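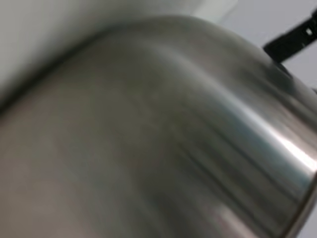

Neelam Srivastava wrote in to ask whether she could bring her own stockpot to the preserving day, as the ones in the hall kitchen were all taken by the time she got to the front of the line last year. Yes, she can, and so can anyone else. The rest of the questions we get are answered on this page.

Canberg Community Preserving Days – Frequently Asked Questions

When do the days run?
Once a month from February to May, then again in November for the stone fruit and berries. Doors open at 9 am and we finish at 3 pm. Dates go up on the hall noticeboard and on the bookings page.

What does it cost?
The fee is $30 per person, or $15 with a concession card. It covers jars, lids, sugar, vinegar, gas and morning tea. Fruit and vegetables are extra if you buy them from us on the day.

Do I have to bring my own produce?
No. We order boxes from a grower at Drestport and sell them at cost. If you have a tree at home, bring whatever you've picked, but please wash it and cut out any bruised bits first. Fruit with fruit fly can't come into the building.

What sort of pot should I bring?
Stainless steel or unchipped enamel. Bare aluminium reacts with vinegar and tomatoes and can leave a metallic taste. For jam, wide is better than tall. For water bath processing, the pot has to be deep enough to cover the jars by 2.5 cm of water, with room above that for boiling. Put your name on the handle with masking tape.

Can I use the induction cooktops?
There are two, at the window end. Check your pot with a magnet before you leave home. If the magnet doesn't stick to the base, use the gas.

How many people can come?
We cap each day at 19. The limit comes from the number of burners and we don't go over it. If a day is full, put your name on the waiting list. People do pull out, usually the night before.

Can I bring the kids?
Children over 12 are welcome with an adult and pay the concession rate. We can't take younger ones in the kitchen while the pots are boiling.

Can I reuse jars and lids?
Jars, yes, as long as there are no chips or cracks around the rim. Old lids, no. Run your finger around the rim before you pack the jars in the car. Commercial sauce jars are fine for jam and chutney, but we don't put them through the water bath.

My jam didn't set last time. Can I fix it?
Usually. Tip it back into a wide pan with the juice of a lemon and bring it to a rolling boil, then test it on a cold saucer every few minutes. Ankit Rana runs the jam bench and will look at a failed batch if you bring it along. Strawberry is the one he sees most.

Do you do low-acid vegetables, such as beans or corn?
Only as pickles. Plain low-acid vegetables and meat need a pressure canner, and we don't have one. Please don't process them in a water bath at home either.

How long will everything keep?
Store jars somewhere cool and dark and use them within 12 months. Once opened, they go in the fridge. Throw out anything with a bulging lid or an odd smell without tasting it.

What if I have to cancel?
Let us know by noon the day before and we'll move your booking to another month. After that we keep the fee, as the produce has already been ordered.

Is there parking?
Behind the hall, off the lane. It fills by 9.30. Unload at the side door and then park on the street if you're late.

Who do I contact?
Archana Negi looks after bookings. Leave a message on the hall phone – she returns calls after 5 pm.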